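Greiferfinger und Aufnahmepaket von Clellisetti: Eignung für Demonstrationsdaten am Labortisch

Test von Widad Nseir, 2. Juni 2026

Das Paket besteht aus zwei schwarzen Greiferfingern, einer kleinen Handgelenkkamera und der Aufnahmesoftware Pidness. Es kostet 950 Euro ohne Arm. Geprüft wurde, ob sich damit Beispiele für das Imitationslernen in brauchbarer Qualität sammeln lassen. Als Aufgabe diente das Hantieren mit Reagenzgläsern in einem Holzständer, dazu Becherglas und roter Becher als weitere Objekte auf der Fläche.

Die Montage erfordert einen Innensechskantschlüssel und etwas Geduld beim Ausrichten der Kamera. Die Anleitung nennt keinen Sollwinkel. Wir haben so justiert, dass beide Finger und die Fläche dazwischen im Bild liegen. Die Kopfkamera gehört nicht zum Lieferumfang, lässt sich in Pidness aber als zweiter Kanal anmelden.

Insgesamt wurden 366 Episoden per Teleoperation aufgezeichnet. Davon hat Stelios Raptis bei der Durchsicht 44 verworfen, meist wegen abgebrochener Griffe oder fehlender Zeitstempel auf einem der Kanäle.
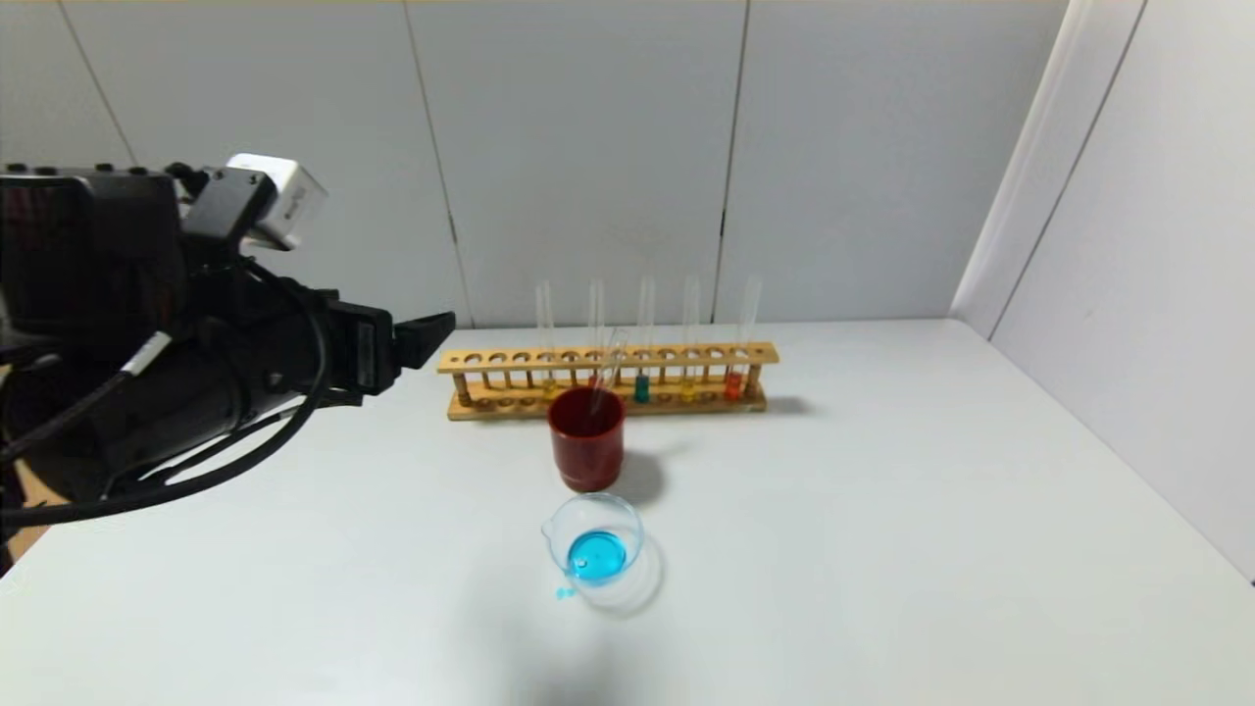
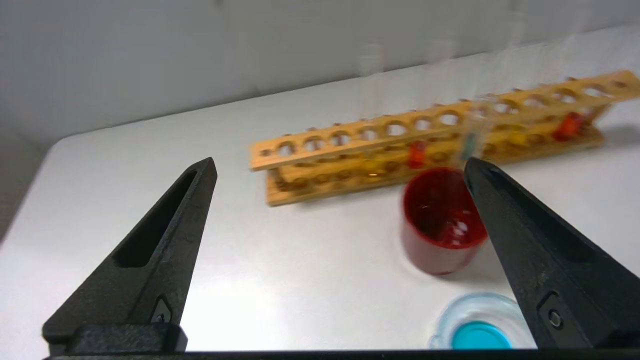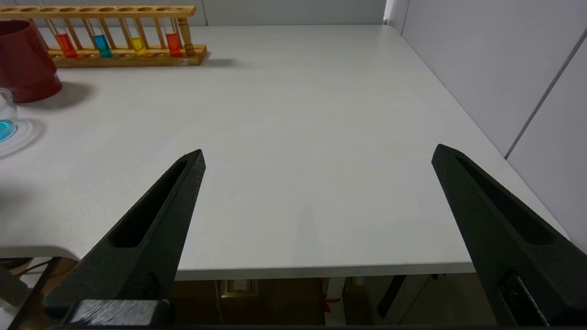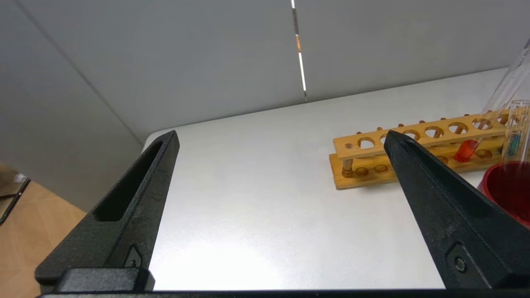 Labortisch mit Holzständer und rotem Gefäß; erstes Bild Kopfkamera, übrige Bilder Handgelenkkamera.

Bildqualität: Bei stehendem Arm ausreichend. In Bewegung verwischt die Handgelenkkamera, im zweiten Bild am Ständer gut zu erkennen. Die klaren Gläser heben sich dort vor der hellen Wand kaum ab, die rot-orange Flüssigkeit dagegen deutlich. Wer mit transparenten Objekten arbeitet, sollte farbige Füllungen verwenden und die Belichtungszeit manuell begrenzen. Die Automatik von Pidness wählt sie zu lang.

Bildausschnitt: Die Finger nehmen unten viel Fläche ein. Im vierten Bild überdeckt die rechte Fingerspitze einen Teil des Ständers. Für den eigentlichen Griff ist diese Nähe erwünscht, für die Lagebestimmung davor braucht es die Kopfkamera. Im dritten Bild ist zudem der Bereich unter der Tischkante mit Kabeln und Steckdose im Blickfeld. Solche Hintergründe sollte man abdecken oder bewusst variieren, sonst lernt das Modell sie unter Umständen mit.

Software: Pidness schreibt Gelenkwinkel, Greiferöffnung und Bildkanäle in eine gemeinsame Datei je Episode. Der Export in das Format von Hakim lief ohne Nacharbeit. Lästig ist die Vergabe der Aufgabentexte, die nur einzeln und nicht für eine ganze Serie möglich ist. Ein Verwerfen per Fußtaster fehlt ebenfalls. Nach einem Absturz im März waren alle bereits abgeschlossenen Episoden noch lesbar.

Vergleich: Das Paket von Nomholm kostet 1508 Euro und bringt eine Kamera mit kürzerer Verschlusszeit sowie die Serienbeschriftung mit. Die Finger sind dort breiter und passten bei uns schlecht zwischen eng stehende Gläser.

Bewertung: mechanisch gut, Kamera befriedigend, Software befriedigend. Für kleinere Datensätze mit langsam geführtem Arm ist das Paket zu empfehlen. Bei schnellen Bewegungen sollte man den Aufpreis für Nomholm oder eine andere Kamera einplanen.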